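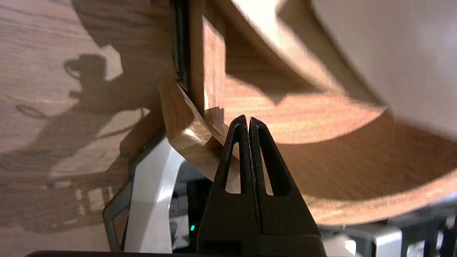 Is a drum bedside table with a lift-out lid worth paying extra for over a plain one with a drawer?

Only if you keep things in it that you don't need at night. Anything standing on the lid has to come off before you can get inside.

Page 1 of 2
Bedroom furniture > Bedside and side tables

pinewarden wrote:
Saturday, December 26, 2009
I wrote the two lines at the top for the sticky and I've had messages calling me unfair, so let's have it out in a thread. The shops love these round tables. "Hidden storage", they say. Every drawer is hidden storage if you shut it. What I want to know is whether anybody who has lived with one for more than a month still lifts the lid.

tallow_end wrote:
Two years with a Brøndum drum table in oak. I lift it most days. Spare blanket, hot water bottle, the book I'm pretending to read. The raised rim is the best bit, my glasses used to go over the edge of the old table every other night.

pinewarden wrote:
And what do you keep on top?

tallow_end wrote:
A lamp. And a mug. All right, I move the mug.

quillback wrote:
You move the lamp as well unless your lid is hinged and the lamp lives on the fixed half. Which sort is it? The listings never say. Danari just put "opening top" and leave you to find out when the box arrives.

tallow_end wrote:
Mine lifts right out. Lamp's on the wall, should have said.

marrowfat39 wrote:
So it works because the lamp isn't on it. Noted.

I'm with pinewarden. We stayed at the Trulodach in April and they have light wood drum tables in the rooms, jammed into the corner between the wall and the headboard. Looked lovely. Corded phone sat on the top, right where you'd want a glass of water, with the curly lead flopping all over the place. I never opened the thing once.
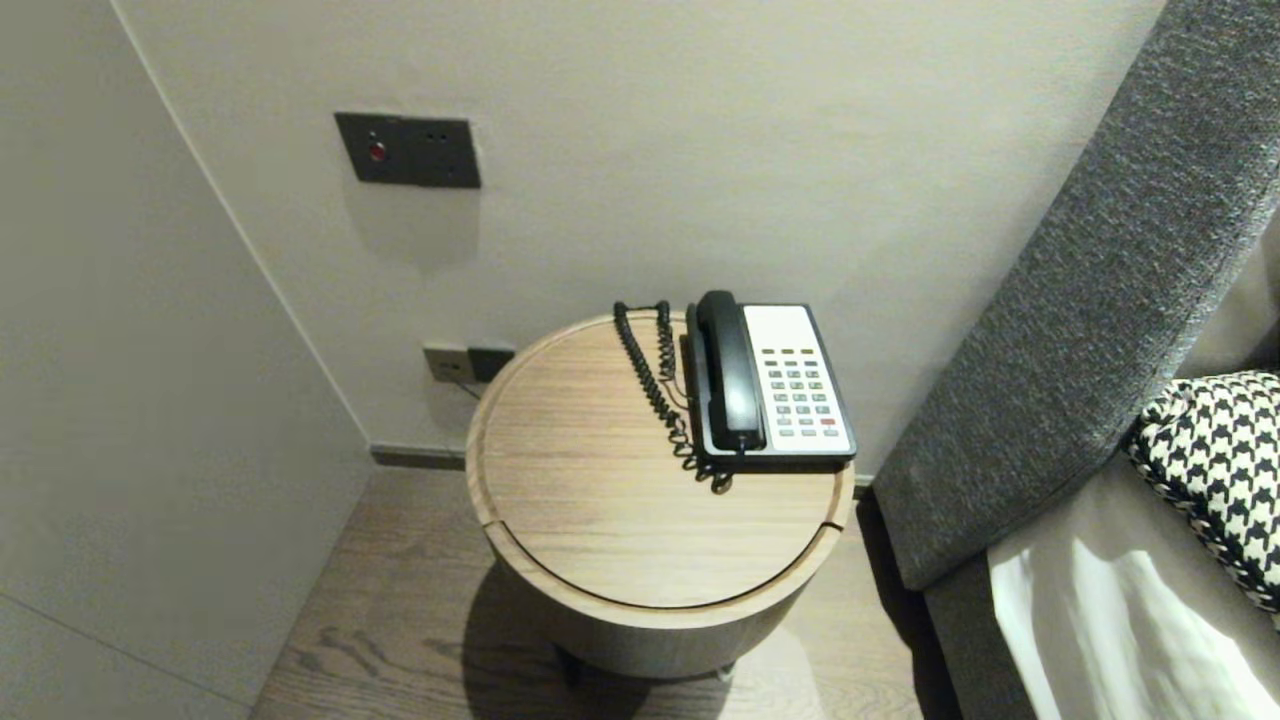 And that's my trouble with round tables generally. A corner is square. You push a drum into it and there's a gap behind that eats pens and collects fluff, and you can't get the hoover in without dragging the whole lot out. A square cabinet would have given more room for the phone and the water both.

tallow_end wrote:
A square cabinet gives you a corner to crack your shin on at three in the morning. I'll take the fluff.

hobnail wrote:
The gap is useful! Mine has the socket behind it and the cables go down the back where I don't have to look at them. With a square one hard against the wall you can't even get a plug in — I had to saw a notch out of the last one.

quillback wrote:
Fair point about plugs, but you can pull a square one forward 2 inches and get the same result. People talk as if furniture were bolted down.

On corded phones, I'd defend them by the bed. You can find the handset in the dark and it never needs charging. But they want a proper flat space. Put one half across the join in a lift-up lid and you'll be cursing it.

marrowfat39 wrote:
You'd be cursing the lead first. Ours caught the handset every time I reached across. Keep the phone on the side away from your pillow and you have to stretch over it, keep it on the near side and the lead's in your tea.

pinewarden wrote:
Has anyone seen the Prindura one? They claim the top comes off one-handed. I'll believe it when I see it done with cold fingers and no light on.

hobnail wrote:
My sister has it. One-handed, yes, if the other hand is holding the table still. It's very light and wants to come up with the lid. Nice enough wood. The legs are short so it's low against a high mattress, check that before you buy.

pinewarden wrote:
How low?

hobnail wrote:
5 inches under the top of her mattress. She reaches down for everything like she's fishing.

tallow_end wrote:
Mine's level with the mattress and I'd not have bought it otherwise. Measure the bed first, with the bedding on. I still say you're all being hard on a perfectly good table.

pinewarden wrote:
I'll change the sticky to say "unless your lamp is on the wall". That's as far as I'm going.

quillback wrote:
Put something in about asking which kind of lid it is. I emailed Danari again this morning and got a picture of the box.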